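Certificates Are Not a Hiring Standard for Data Work
Montserrat Figueroa
Aug 12, 2018

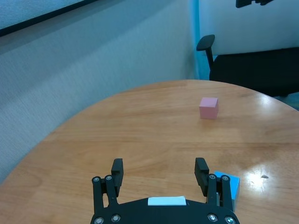

Employers in our region have begun to treat short-course certificates as the minimum requirement for an analyst position. The practice is understandable. It is also a mistake, and the institutions that train analysts, including my own, share responsibility for it.

The Oltstead program in applied analytics opened an advising office two years ago to help graduates find their first positions. Last spring the office read 488 advertisements for entry-level data jobs posted by employers within commuting distance. Most asked for at least one certificate by name. Only 28 asked applicants to submit a piece of finished work, such as a short report or a documented set of queries. The rest gave applicants no way to show what they could do with an untidy table and a vague question from a manager.

A certificate records that a person completed a sequence of exercises. The data in those exercises has been cleaned in advance, and the question has been written by someone who already knows the answer. Daily work in an analytics department seldom takes this form. A new analyst at a hospital or a freight company will spend the first months finding out why two systems disagree about the number of active accounts, and will have to explain the difference to people who do not wish to hear it.

The experience of Sallport deserves attention. The company received 2,063 applications for its junior analyst intake and used certificates to reduce the pile. Its managers later told our office that they had no confidence in the result. For the next intake they dropped the filter and set a two-hour task based on old billing records, paid at the normal hourly rate. Phetsri has adopted a similar arrangement, though its task is longer than I would recommend.

There are fair objections. Work samples take time to grade, and graders do not always agree. Applicants who already hold jobs or care for children may find even two hours hard to spare. These concerns call for short tasks, payment and a written grading guide. They do not justify a return to counting badges.

Training providers should also change. Beginning in September, students in the Justirero track will complete one project using records that have not been prepared for teaching, and will defend their choices in front of a working analyst. I would like to see the same requirement in every program that promises its students a career in the field, with the finished reports open to any employer who asks to read them.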